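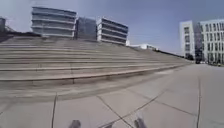
Plaza walkover, Thursday, November

Out at 9:40 with Nathalie Chan to go over the paving before the Denorik people send their joint schedule. Cold, hazy, sun low. Took the 30 m tape, crack gauge, chalk and the old Geddes drawing, which has the slab numbers on it.

Steps first. Treads are dusty and streaked but sound where we walked them. Tapped the nosings with the mallet, nothing hollow. One chip, thumbnail size, marked in chalk. The vertical joint in the bottom step has to go on the drawing; Geddes leaves it out. Nathalie measured the bottom run twice and got the same both times.

Then over to the scooter side. The concrete has faint darker patches on that side and we want to know if they are oil or old sealer. Swabbed two, bagged as 67 and 68. The scooters are parked right along the edge of the pavement, so the edge joint there is not measured. Ask the office if they can be moved for a morning.
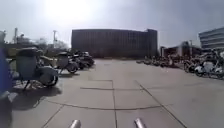 Joints

Logged 236 m of straight joint so far. Widths mostly 8 to 10 mm. Filler is hard and brittle in the straight runs and a bit softer in the curved ones, probably a later repair with Nostoder, but there is no record of it in the folder. The curved joints are slow work. The tape won't follow them, so we chalked a mark every meter and took chords, and I will work out the arc lengths at my desk.
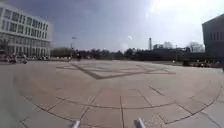

Chords gave 122 m for the first arc by a quick sum on the back of the sheet. Needs checking. The spokes running out from it are easier and Nathalie did those alone while I went over the diamond. Its lines are thicker than the ordinary joints and want their own line in the schedule. Didn't get the far corners.

Slab 817 on the drawing doesn't match what is on the ground. Either the numbering skips or a slab was recut. Nathalie will ask Nakden for the later set.

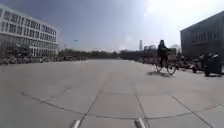
Plaza looking past the bike row, chimney right of center.

Left to do: far corners of the diamond, scooter edge, second arc. Bring more chalk and the knee pads.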